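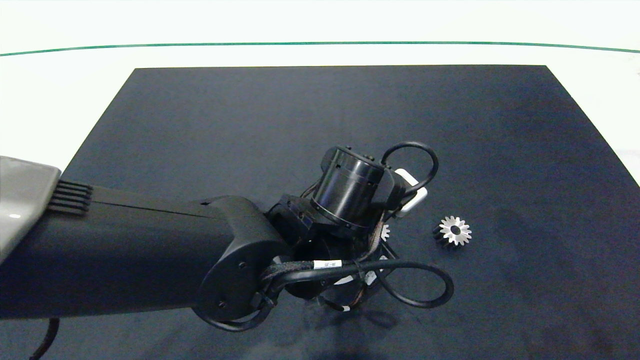 Binding and Mailing a Paper Script at Home

Some contests and small production offices still ask for hard copy. These notes cover the physical side only.

Paper. Use plain white letter size, 20 lb, three-hole punched. Pre-punched stock saves time and the holes line up. If you punch by hand, do 5 sheets per pass; more than that and the bottom sheets drift.

Printing. One side only. Let the stack cool before squaring it, or the edges curl. Check page order before the brads go in.

Brads. Solid brass, size 5, in the top and bottom holes. Leave the middle hole empty. Cheap brads bend under a full-length script and work loose in the mail. Put a washer on the back of each one, spread the legs flat, and tap them down with a rubber mallet -- two light taps, no more.

Covers. Card stock, 65 lb or heavier, front and back, with no artwork and no title on the spine.

Mailing. A padded envelope one size over letter holds a single copy. For two or more, use a flat box and fill the gaps with kraft paper.

Storage. Keep spare copies flat in a closed box, away from heaters. Upright copies sag at the bottom brad by July if the closet gets warm.

Amanuel Adugna
Updated June 26, 2020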